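Bedroom checklist, furnished units: bed, bedding and surrounds

Posted in May by the Prallance housekeeping desk
5 comments | 2 shares

For use at changeover and at the mid-stay check in all Prallance furnished units. One sheet per bed. Mark each line OK, FIX or N/A and write the comment beside it, even if the comment is only "fine". The sample sheet filled in below is for unit 166, bedroom 2, done between 10:00 and 10:40 in the morning. The comments are left as they were written so new staff can see how much detail we want.

Part A. Bed base and position

A1. Base sits level, no rocking when pushed at each corner. OK.
A2. Legs tight, no screws showing. OK. Gave the back left leg a quarter turn.
A3. Headboard fixed, does not shift when pulled. OK. A bit of play, same as last time, within what we allow.
A4. Clear path to the door with the bed in its normal spot. OK.
A5. Nothing stored under the bed that blocks the vent. FIX. One flat box moved to the closet. Vent now clear.

Part B. Mattress

B1. Take the bedding back or off to one side before you look. Don't check a mattress by lifting one corner of the sheet.
B2. Quilted top free of tears and pulled stitching. OK. Creased all over but the stitching is sound.
B3. Side border intact, no splits along the seam. OK.
B4. Stains or marks. OK. The small grey dots belong to the speckled print on the fabric. Please stop writing these up as mould. If you aren't sure, wipe with a damp white cloth and look at the cloth.
B5. Seams checked with a torch for insects, all four sides. OK. Nothing found.
B6. Label present and readable. FIX. Label is there but the print is worn off. Asked Farier for a replacement under job 1414.

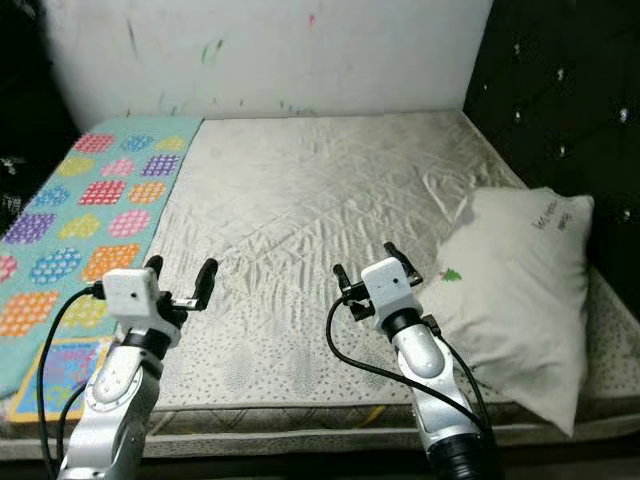 B7. Turn or rotate if the month calls for it. N/A. Next rotation is on the unit calendar.
B8. Loose items taken off the bed before it is made up. Books, cards, toys, remotes and chargers go on the shelf. Check under the blanket as well as on top of it.

Part C. Blanket and pillow

C1. Blanket matches the inventory. OK. Teal, coloured patches, child's bedroom set.
C2. Edges sewn down with no loops that could catch small fingers or toes. OK.
C3. Blanket does not hang far enough to reach a heater or trip someone. OK. Keep it on the left half of the bed when folded back.
C4. Pillow clean and not lumpy. OK. Wrinkled only.
C5. Writing or stickers on pillows. Leave it if it belongs to the family, and note it. If the pillow is ours, it goes in the replace bin.
C6. Washed at the setting on the tag. OK. Fonlow laundry slip is in the folder.

Part D. Sheet or cover

D1. Cover pulled back into place after Part B. OK.
D2. Cover free of holes and thin patches. OK.
D3. Smoothed by hand from the middle outwards. FIX. Still wrinkled at the time of the check. Wrinkles aren't a safety matter but they hide pins and crumbs, so run a flat hand over the whole surface.
D4. No plastic layer left loose on a child's bed. OK. Checked by hand at both ends.
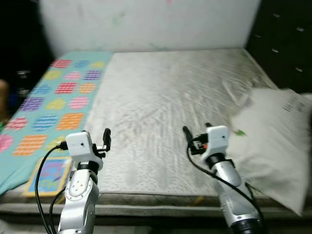
Comment from Nimri: for D3 we used to tug the cover tight from the foot end and tuck the extra under, and it tore at the corners inside a season. Flat hand from the middle is slower but we haven't replaced a cover since. Could you also add a line about fingernails and rings? Two of our snags came from that.

Reply from the desk: agreed. Rings off for Parts B to D will go on the next version of the sheet. Until then write it in by hand beside D3.

Part E. Wall and surrounds

E1. Wall behind and beside the bed dry to the touch. OK. Felt it low down and at pillow height.
E2. Stains on the wall. FIX. Staining noted beside the bed. Wash with sugar soap, let dry, look again at the next check. If it comes back, report it as possible damp and don't paint over it.
E3. Gap between mattress and wall. For a young child it must be closed up or wide enough that they can't get wedged. OK. Pushed closed.
E4. Outlets within reach of the bed have covers. OK.
E5. No cords or blind chains hanging over the bed. OK.
E6. Tall furniture near the bed fixed to the wall. OK.

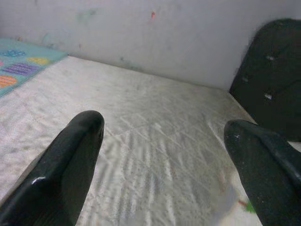 Item E2: wall along the mattress cover, staining visible.

Part F. Sign-off

F1. All FIX lines copied to the repair book: A5 (done on the spot), B6, D3, E2.
F2. Window opened for airing and closed again before leaving. OK.
F3. Lights off, door left as found. OK.
F4. Next check due: at changeover or in 5 weeks, whichever comes first.

Questions about this sheet go to the housekeeping desk, Prallance office, ground floor.
© Prallance Furnished Units | Contact | Back to top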